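About Zimport

Zimport is a reseller and builder of desktop computers and small servers. We sell motherboards, memory, power supplies and storage, and we assemble complete machines to order for small offices, schools and home users.
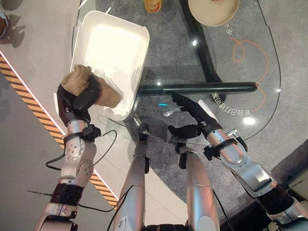
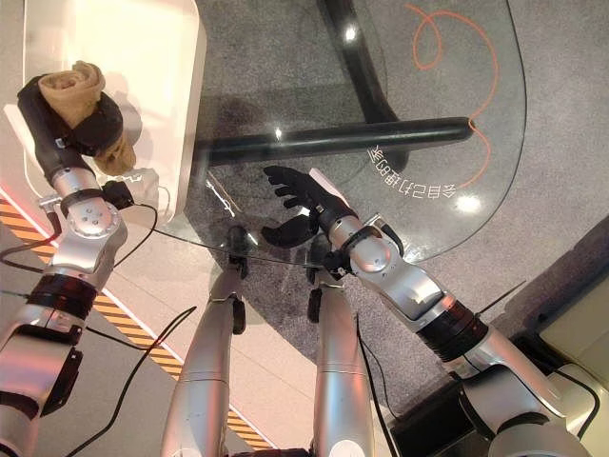

The company was started by Silvan Sutter and Tariq Janjua, who had both worked on the repair side of the trade and were tired of seeing good boards thrown out over a bad capacitor or a bent socket pin. Silvan still runs purchasing. Tariq runs the workshop and answers most of the technical email himself.

What we sell

Most of our orders are for parts. We stock 40 motherboards at present, from basic microATX boards with two memory slots up to full-size boards for workstation use. Every listing shows the BIOS version the board ships with, because that decides whether a newer processor will start in it or not. If you need a later version, ask for it when you order and we will flash it before the board leaves. There is no charge for this.

We also carry three house lines. Skimero is our range of quiet office desktops. Ongart covers small servers and network storage. Jellier is the name we put on cables, brackets, fan adapters and other small items that used to be sold loose in bags with no label.

How we build

Each built-to-order machine gets a memory test and a processor load test, and runs for 13 hours before it is packed. The results are printed and put in the box along with the spare screws, the unused modular cables and the I/O shield if the case did not need it. We do not install trial software. Windows or Linux can be installed on request, or the drive can be left blank.

Graphics cards over a certain weight are shipped in their own box and have to be fitted by the customer. We know this is a nuisance. Too many slots were being damaged in transit the other way.

Warranty and returns

Parts can be sent back within 31 days if they are unused. Processors must still be sealed. Complete machines carry a warranty of 2 years on parts and labor, and opening the case does not affect it. You may add memory or drives yourself. Damage caused while fitting them isn't covered, but we will give you a price for the repair before we start.

For motherboards, please photograph the socket before you send the board back and keep the plastic cover on it. Boards that arrive without the cover take longer to process.

Working with schools and offices

Schools and businesses can open an account and pay by invoice. We keep a record of each build, so a matching machine or a replacement part can be ordered later using the number on the back of the case. Where the original part is out of production we will suggest the closest one and wait for your approval.

Contact

Email is the best way to reach us. Include your order number if you have one, and for compatibility questions send the full model name and revision of the board, which is usually printed near the lowest expansion slot.

Page last updated 25/09/2022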